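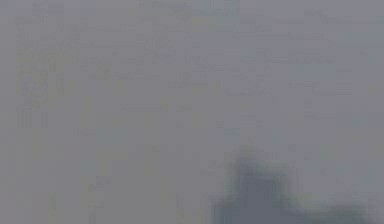

What does the Vurnura dataset contain?

It contains printed programmes from dance school shows in Forneck, typed up as plain tables, one row for each piece danced.

Vurnura: dance school programmes from Forneck
README and data card
Last revised 2023-07-15

Summary

The dataset covers 130 programmes from end-of-year shows, spring displays and shared evenings given by dance schools in the town. Most are ballet, with tap, character and modern work mixed in. The programmes were handed out on paper and typed up by hand from the originals. There are 6 schools in the set. School names are replaced by the codes S1 to S6, and the key to the codes is not part of the release.

The data was put together for people who want to know what amateur and student dancers perform: which ballets get excerpted, what music is used, how long the pieces run and how the age groups are split across an evening. It has also been used by teachers looking for ideas for their own shows, and we are happy with that.

Files

programmes.csv has one row per programme.
pieces.csv has one row per piece within a programme.
music.csv has one row per composer and title, with the spelling we settled on.
spellings.txt lists the spellings found in the originals and what we changed them to.
CHANGES.txt is the change log.

All files are UTF-8 with commas between fields and double quotes round any field that contains a comma. Line endings are LF. Excel will open them, but it tends to turn running times such as 2:30 into clock times, so import that column as text.

Fields in programmes.csv

prog_id: a short code, never reused.
school: S1 to S6.
season: spring, summer, autumn or winter.
year: four digits, or blank if the programme did not give one.
venue_type: school hall, church hall, theatre, outdoor, other.
ticket_price: in pounds, adult price only, blank if not printed.
interval: yes, no or unknown.
notes: free text.

Fields in pieces.csv

prog_id: matches programmes.csv.
order: position in the evening, starting at 1.
title_printed: the title exactly as printed, mistakes included.
title_std: the title after tidying.
music_id: matches music.csv, blank if no music was named.
style: ballet, tap, character, modern, jazz, mixed, unclear.
level: the class or grade as printed.
age_band: under 8, 8 to 11, 12 to 15, 16 and over, mixed, unclear.
minutes: running time, where printed.
choreography: school, repertoire, unclear.

The difference between school and repertoire needs a word. A variation taught more or less as it is danced on stage counts as repertoire. A piece set by the teacher to well-known ballet music counts as school. Where the programme said "after Petipa" or similar we put repertoire. Where it gave only the music we put unclear, even if we had a fair idea.

How the programmes were collected

Huiling Shi asked the schools for any old programmes they had kept and picked them up in person. Some came in ring binders in good order. Others came loose, and a few had been used for notes during rehearsal. Marthinus Swanepoel and Nobuhle Jacobs did the typing. Each programme was typed once by one of them and read through against the paper by the other. The papers went back to the schools in April.

A small script called Miser does the tidying. It trims spaces, applies the list in spellings.txt and checks that every prog_id in pieces.csv exists in programmes.csv. It does not guess at missing values. If you add rows of your own, run Miser again before joining the tables.

Spelling of Russian names gave the most work. Glinka causes no trouble, but Tchaikovsky turned up in a good many forms, sometimes in more than one form on a single page. The standard form is the one used on current British concert programmes as far as we could tell. If you disagree, edit spellings.txt and rebuild.

What was left out

Dancers' names are not included. Nearly all of them were children at the time. Teachers' names were also removed, along with thank-you notes, advertisements from local shops, raffle details and messages in memory of former pupils. We kept the title of a piece if it was dedicated to someone but took out the dedication.

Photographs printed in the programmes were not copied.

Known problems

Running times are patchy. Only S2 and S5 printed them often, so please don't work out an average for the whole set.

Levels are not comparable from one school to another. "Junior" at S1 covers children who would be "Primary" at S4, and S3 changed its names for the classes part way through. Use age_band if you need to compare, and expect plenty of rows marked unclear.

S6 gave us many more programmes than the others and its shows were longer. Any count of titles across the dataset will lean towards what S6 liked, mainly Coppélia and a great deal of The Nutcracker.

Programmes show what was planned. Last-minute changes are only recorded if somebody wrote them on the paper, in which case they are in the notes field and the piece is typed as printed.

Ticket prices have not been adjusted for inflation.

Suitable and unsuitable uses

The set is fine for looking at repertoire, music choice and the shape of an evening. It is also small enough for teaching a class how to join tables. Please do not use it to rank schools or to try to work out which school is which. It says nothing on the standard of dancing and nothing on how many pupils were enrolled.

Companion set

The Montes set covers choir and youth orchestra concerts, in the same layout as far as possible. It has 300 rows in its pieces table and shares music.csv with this one. Severyn Ivanyshyn looks after it, and corrections to composer names should go to him so that both sets stay in step.

Corrections and additions

Send corrections to Ntombi Ntuli with the prog_id and the order number. If you have a programme from a Forneck school that we are missing, a clear photocopy is enough. Allow 30 days for a reply in the summer holidays.

Licence

The tables may be copied, changed and shared, including for paid work, provided Vurnura is named as the source. The schools keep all rights in the original programmes.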